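Bringing the living-room cell back after the gripper swap

November 19, 2023

Filed under: simulation, maintenance

The Skerero cell has been down since the middle of last week and is running again as of this morning. These are my notes on what was changed and in what order, mostly so that I can find them the next time the same gripper needs replacing. If you run a simulated cell of your own, parts of this may save you an afternoon. If you are looking for the post on grasp planning, it is still a draft.

For readers who came in recently: the cell is a single arm at a table inside a furnished room, all of it rendered. The arm does short pick and place runs against a list of household and workshop objects. Logs go to a small server under my desk, which I call Grulel and which is the only part of the setup that collects real dust.

A simulated cell needs upkeep in the same way a physical one does. Bolts do not loosen, but versions drift, masses get edited and not written down, and a collision mesh that was fine in February stops being fine when the solver is updated underneath it. I keep a maintenance sheet for the cell and treat it as I would the sheet on a real machine. Each change gets a line, and a line without a test result next to it is considered open.

What went wrong

The old gripper model started to creep. With the fingers commanded closed and nothing between them, the joint reading moved steadily in the opening direction. Over a short run this did not matter. Over a long run the arm would arrive at the place position holding its object by one edge, and the release check would fail.

I spent most of an evening on the controller gains before looking at the model file. The gains were fine. The two finger joints were tied together with a soft constraint, and the new solver treats that constraint more loosely than the old one did. Stiffening it cured the creep and introduced a chatter at contact that was worse.

The model had other problems I had been working around for a long time, including a palm mesh with its normals reversed on one side. I decided to replace the whole thing with the Baptista model, which has a hard coupling between the fingers and cleaner geometry.

Swapping the model

The Baptista file uses a different tool frame. Its origin is at the mounting face, where my old model had it between the fingertips. Every stored pose in the cell assumes the fingertip origin. There are two ways to deal with this, and I have now tried both.

The first is to re-export the stored poses. I wrote a script for it, ran it, and then found three task files that keep their offsets inline and were skipped. The second is to add a fixed frame at the fingertips and point the planner at that. I put the poses back as they were and used the second method. It is one extra link in the model file and nothing else has to know about it.

Mass and inertia came next. The file shipped with placeholder inertia on the finger links, all equal on the diagonal. This is a common thing to find and it is worth looking for before anything else is tuned. I recomputed both links from the collision shapes with a uniform density and rounded the results.

Joint limits were in the wrong units in one place. The simulator accepted them without a warning.

Contact settings

I run the table, the test objects and the finger pads with separate friction values. The table value had been raised at some point to stop objects from sliding when the arm brushed them. I have no line on the sheet for this, so I must have done it while testing something else. I set it back to the default and moved the approach height up by 30 mm instead.

The solver was at 11 iterations per step. I tried 7 and saw the fingertips sink visibly into thin objects, so it went back to 11. The step size was not touched. I know it is coarser than many people like, and I would sooner keep my old logs comparable.

Thin sheet parts are still the hardest thing in the object list. Perforated ones are worse, because the automatic mesh decomposition either fills in the holes or turns them into a great many small shapes that slow everything down. For the bracket I made the collision shape by hand from two plain boxes and left the holes to the visual mesh. The fingers never go through a hole in any of my tasks. If yours do, this shortcut is no use to you.

Camera

With the gripper changed, the camera had to be moved. The housing of the new one is bulkier and in the old view it covered a good part of the near side of the table during the approach. I raised the camera and tilted it down until the gripper only showed at the bottom of the view in the start pose. The far side of the table and the sofa behind it are both visible, and the sofa seat is used as a second surface in a few of the tasks, so it has to stay in view.

I left the room itself alone. The tile wall has a fine grid that produces some shimmer when the camera moves, but the camera does not move during a run.

Test run

My acceptance test for any change to the cell is a batch of 400 grasps with fixed seeds, run overnight with the viewer off. I compare the log against the last good batch. What I want to see is the same failures on the same seeds, plus or minus a few at the edges. A batch that comes back much better than the last one gets the same suspicion as one that comes back much worse.

The first batch stopped early. The release check was still reading the old joint name and treated the missing value as zero, so every place was reported as closed. I renamed it and added a check at startup that refuses to run if any listed joint is absent. That check should have been there from the start.

The second batch ran to the end. Creep is gone. The failures that remain are nearly all on the bracket, when the arm comes at the upright plate from the side.

Still open on the sheet

Finger pad friction is copied from the old model and has not been measured against anything.

The Skulalum importer still drops material names on load, so I reassign them by script after each import.

The approach to the bracket needs its own pose.

Backup of the model folder to a second disk.
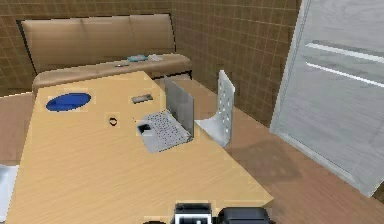
Start pose with the new gripper at the bottom of the view, laptop and bracket on the table.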